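Filed under: Home and Kitchen > Gallery

The kitchen things at Jenbridge

When we moved the small kitchen at Jenbridge into the back room, Thitima Inthanon and I had to decide what stays and what goes. I made this page so that our friends in Zamora can follow the work. The new cupboards will be fitted in May, so until then many things live in places where they do not belong. Please forgive my English, I write it slowly and with the dictionary.

1. The shelf
We paid 400 for the shelf and another 400 for the two cupboards which are still to come. Katherine Guzmán thinks this was too much. The shelf will hold the jars, the big bowls and the tea things from Bredo.

2. The cups
Every cup was washed by hand and wrapped in newspaper. Thitima wrote the word "cups" on each box in large letters, and on one box also the word "spoons", but the spoons I have not yet found.

3. The dish rack
It is a long black rack of plastic, with upright dividers for the plates. For the moment it stands on the grey floor by the white wall, and the left side of it is free. I like a rack of this kind because a plate can be taken out without moving its neighbour. The two sockets are higher up on the same wall, with nothing plugged in.

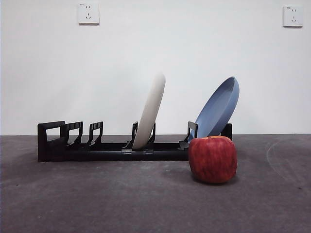 4. The table
The table from Varklow is the next job. One leg is shorter than the others and must have a piece of cork under it. Katherine has promised to bring the cork, and also her good saw, if she can find it in the garage.

Page last changed 2005-03-11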